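Lounge refresh at Loro House, progress to August

Dear friends at the Sulemana Fund,

Thank you again for your patience with us this summer! Of the 1383 you granted, most has gone on seating, and I do think the lounge feels friendlier already. The brown pouf has found its spot on the tile floor, with something soft and pink beside it, and there is still a bit of tidying to do by the wooden furniture.

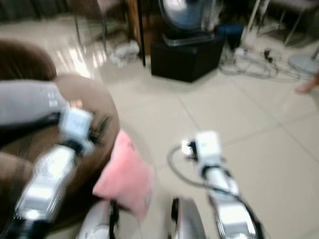

Adom Zakaria asks that the next 12 cushion covers be washable ones, and I have told the shop so. The curtains should follow next month.

Gitau Owino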